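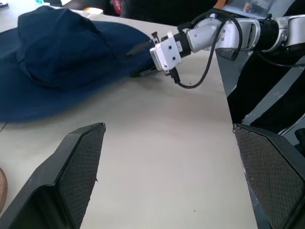 How to Budget for a Two-Arm Cell Without Fooling Yourself

Start with the second arm, and ask whether you need it. Sales reps love a pair. A pair also means a second controller, a second service plan and a lot more hours of setup. If your parts are stiff, price one arm and a cheap fixture first. Soft goods like hats and bags are where I'd listen to the pitch, and even then only with my own samples on the table.

Step 1. Split the quote. When we priced a Lemier package for the Brandetbridge shop, the first page showed a single number. I sent it back and got 11 lines, and 2 of them were for things we already had.

Step 2. Price the fingers apart from the arms. Finger pads wear. Ask what a replacement set costs, who stocks it, and how long it takes to ship. "Consumables extra" is not a price.

Step 3. Walk the cables. Loops that hang near the gripper can snag. Get cable dressing and spare cables written into the order, or plan to pay for them later.

Step 4. Run your own test. Sendholm offered us a demo with their parts. I asked for 300 cycles with ours, wrinkled and straight from the bin, with every miss logged. Their second quote came in roughly 2 months later and looked very different.

Step 5. Hold back money for changes. Whatever the vendor says about "plug and play," keep a line open until the cell has run a full shift with your own people.

Dubey's spreadsheet template is fine for the totals. Delete the payback tab until you have cycle data to put in it.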